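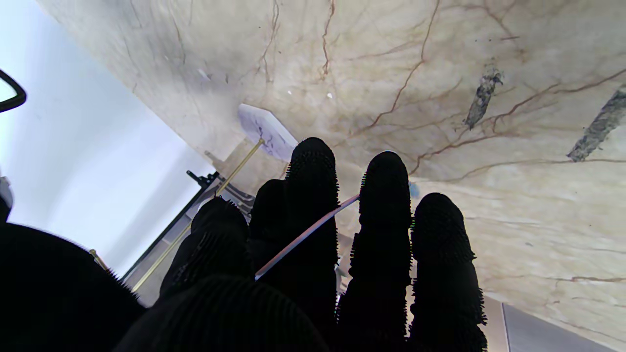

According to Nabil Mahasneh the arm is the cheap bit, and what sinks a first budget is everything bolted to it, plugged into it or standing next to it. Keep that in mind all through this handout, it comes back in the worksheet.

Session 4. Buying and budgeting for a robot handling cell
Notes to go with the talk. Read before the worksheet, not after.

1. Start with the job

Write the job down before you ring anyone. One page. What gets picked up, how heavy, how big, what surface, how often, who is standing nearby. Most of you last year began with a catalogue and worked backwards and it showed.

Our running case is stone and tile. Polished marble, small sample pieces as well as slabs. Questions to ask of it:
— does the hand have to touch the polished face or can it go for the edges
— what mark is acceptable (write it down, "none" is an answer but it costs)
— small pieces next to large ones, same hand or two hands
— dust. Where does it go.

If you can't answer one, put a question mark in the margin and a sum of money against it. That is what contingency is for.

2. The hand

Hands come in three sorts for our purposes. Suction, two-jaw grippers, hands with several fingers. Suction is cheapest on flat polished stone and most of you should cost it first. Two-jaw is fine for edges. Fingered hands earn their price only when the pieces vary a lot, or when someone wants to do research with them (say so if that's you, the money comes from a different pot).

With a fingered hand look hard at the covering. Finger surfaces are a consumable. They wear, they pick up grit, they get swapped. Ask the supplier:
— price of one set, and can you buy single fingers
— how long to change them and with what tools
— can they be cleaned, and what with
— does a change of covering mean setting the grip up again

Put 3 sets in the first-year budget. Not one. Sawsan Saliba's group put in one and spent February waiting for a parcel.

Cables. Every hand has them and they never appear on the quote. Ask where the cable runs, whether it crosses the fingers at any point in the movement, what a spare costs. Put 2 spares down. Same for the camera lead if you have a camera at the wrist.

3. Camera at the wrist or camera on a stand

Short version, as we ran out of time. Wrist camera sees the contact up close and moves with the hand, so the fingers block part of the view. Stand camera sees the whole bench but loses the last bit of the reach. Many cells end up with both. Budget for both, then cross one off if the trial says you can. Lighting goes on the same line, polished stone throws glare and a cheap lamp in the wrong place will cost you days.

4. The quotes

Get at least two that can be compared. For the worksheet you have Anier and Drurna. Anier quotes arm, hand and fitting as one price. Drurna splits everything out and leaves off delivery. You have to put them into the same shape befor you can say which is dearer. Use the blank table on the last sheet.

Katona is the maintenance contract. Read what it leaves out. Finger coverings, left out. Call-outs in the evening, left out. Software updates are in for the first year only.

Lines people forget:
— delivery, and getting it up the stairs or through the door
— bench or plinth, bolts, a flat floor
— guarding and the safety check
— training for 2 people, so one can be off sick
— test pieces you are willing to break
— room time while nothing is being produced

Contingency at 15 per cent on a first cell. Fouad Azar argued for less in the seminar. Fine on a second cell, same supplier, same job. Otherwise leave it at 15.

5. The trial

Never sign without a trial on your own pieces. Suppliers bring nice clean samples. Bring yours, with the veins and chips and the odd sizes. Allow 8 working days: setting up, running, then running again after someone has moved the bench. Agree beforehand what counts as a pass and who writes it down.

Trial costs go in the budget even if the supplier says the trial is free. Your people's hours are not free.

6. Timing

Order of spending for the Jemedar plan (the one on the slides): trial first, then floor and power, then arm and hand together, spares with the same order, camera last. Spares on the same order because postage is silly otherwise and because the part number is still in front of you.

Worksheet
a) Put the two quotes into one table. Show what you added to each.
b) Write the consumables line for year one and year two. Say why they differ.
c) One paragraph to Hélder Neves in finance asking for the contingency. He will cut it if teh reason is vague.
d) List every question mark still in your margin from section 1.

Hand in on paper please, stapled. Ismael Brandão has the spare copies of the Drurna quote, the first print run lost its second page.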